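Hand-held grippers cut training time for robot chores, study finds

Wasdale

A research group at Wasdale says a robot arm can learn everyday handling jobs from people who have never driven a robot, provided the people carry the robot's hands with them.

The method, called Stukutel, does away with the remote control stage that most teaching of this kind depends on. The person holds a gripper in each hand and does the job directly. Each gripper carries a cube printed with black and white square patterns, and software uses the patterns to work out where the hand is and which way it is turned. A camera worn at the head gives a second view of the same movements. 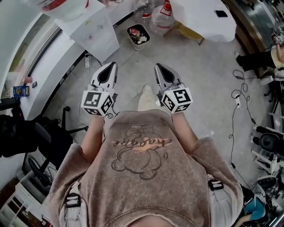

In a paper released on Oct 2, 2018, the group reports results from 2463 recorded demonstrations. They were gathered from 104 people, most of whom worked in pairs of grippers after a short briefing. The jobs were ordinary ones: picking up a bottle by its cap, moving a packet from one surface to another, clearing wrappers into a tray and passing an item from the left hand to the right.

Mathias Moser, who led the work, said the speed of collection was the main gain. A person with the grippers finished a job in some 4 times fewer minutes than the same person steering an arm with a joystick.

"People slow right down when they have to think about the arm," Moser said. "With the gripper in their hand they just get on with it."

The recordings were used to train a controller for a two-armed robot fitted with the same type of fingers. The robot did best on single-handed picking. It had more trouble with handovers, where one gripper often hid the other's marker cube and the position record had gaps. The group filled short gaps by calculation and threw out recordings with long ones.

A camera on the gripper itself helped with the last few centimetres of a grasp. It looks out past the body of the tool, so the view changes as the hand turns, and it picks up a good deal of the room as well. Moser said the controller learned to ignore most of the background once recordings from several rooms were mixed together. Trained on one room only, it did noticeably worse when the furniture was moved.
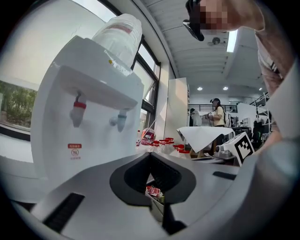

Clutter left in on purpose

The group did not tidy the rooms before recording. Chairs, power strips and cables stayed on the floor, and people walked through or worked nearby during sessions. An earlier trial in June had used a bare bench, and the controller trained on it failed often in a normal workroom.

Faces in the recordings are blurred before the files are stored.

Weight was the most common complaint from those taking part. Several also said the trailing cables caught on chairs when they turned. Bedinis, the workshop that builds the grippers, is working on a lighter body, and a version with no cable is planned after that.

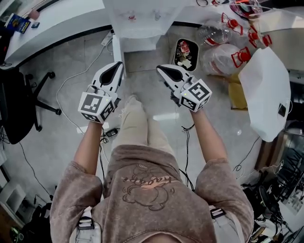
Next steps

A second group, at Rungrueang, will repeat the tests with its own robot to see whether the recordings carry over to an arm of a different size. Moser expects the reach to be the hard part, as a person leans and steps without thinking and a fixed arm can do neither.

The Wasdale group plans to release the recordings and the marker patterns once the Rungrueang tests are complete. The software for reading the cubes is available now on request.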